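Asunto: Re: [automatas-casa] ¿Alguien va a la jornada de puertas abiertas de Faltex?

El mensaje original decía:
> Abren el taller de Clomolwood en septiembre, a las 17:00. ¿Merece
> la pena el viaje? A mí lo que me interesa es la ropa, que de
> brazos moviendo cubos ya voy servida.

¡Hola a todas y todos!

Yo fui, y si te interesa la ropa, vete de cabeza. Lo de Conlow me dejó fría (mucho vídeo, poca máquina), pero la parte de textil me tuvo allí pegada hasta que cerraron. Trabajan con pinzas de mano: las lleva una persona, va cogiendo y doblando prendas, y con eso entrenan luego al brazo, que se llama Gu. Nos contaron que ya tienen 3,000 tomas y que 1,000 son solo de abrigos, los más puñeteros por el relleno.

Dejan probar la pinza, ¡pedidlo! Yo me peleé un buen rato con una manga. Pregunté si la venden y de momento nada, aunque hablaban de un kit por 300 euros, o 199 sin la electrónica.

Ah, y aparcad lejos, que la calle es imposible.

Os pego una foto y ya me contaréis.

Un abrazo

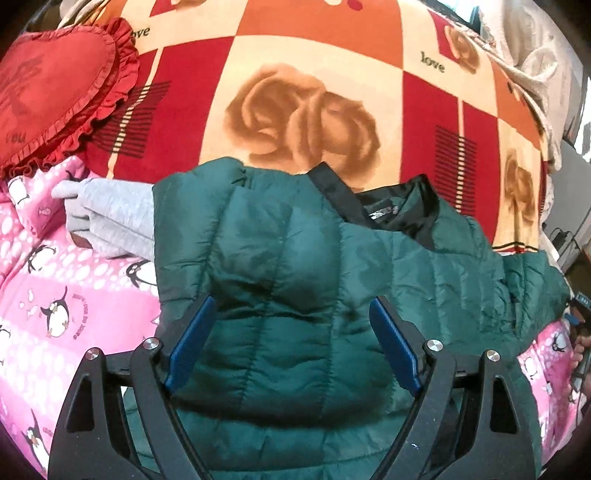
La pinza de dedos azules, abierta sobre el plumífero verde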